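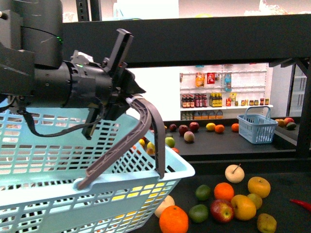

Munine site wants to know why the evening group only runs in February and not right through spring. Fair question, same one came up at Trumen. Answer is money, see budget below.

Programs > Alcohol & Gambling Harm Prevention > Grantee Reports

Search reports Go

Interim report, Shiferaw Brief Advice Project

Quick one this time, full tables to follow with the year-end.

Screening
363 adults screened at the two clinics. 129 scored in the risky drinking range and got the short talk plus the leaflet. Referrals on to counseling: 21. Lower than we'd hoped. Waiting list at Trumen is the main thing, people give up.

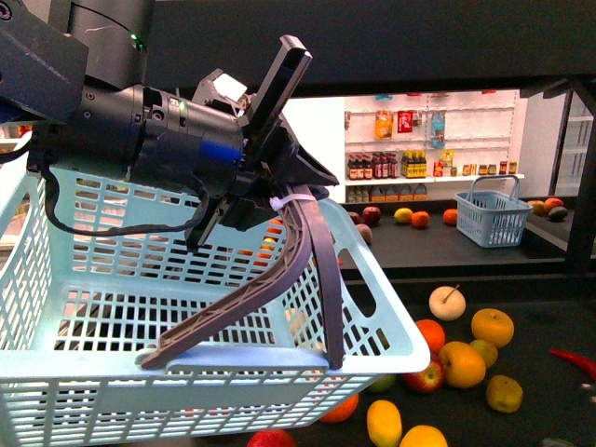 Staff training
Done at Trumen. Munine half done, nurses keep getting pulled onto other shifts. The gambling questions were added to the form late so early numbers are drinking only. Please dont compare with last period.

Plellumov handbook still in draft. Pages on talking to family members need a rewrite, too wordy, the readers told us so. 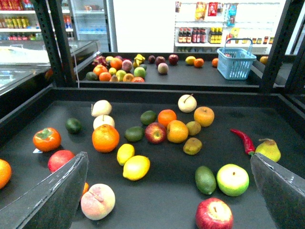
Budget
Underspent on travel, over on printing. We'd like to move the travel money into evening group hours, which would cover Munine into spring. Need a yes or no from you before we book the room agian.

Still to do: follow-up calls, handbook, second training at Munine. 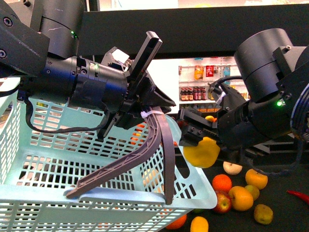 Gripper and basket

Filed under: Grantee updates, Alcohol, Gambling, Primary care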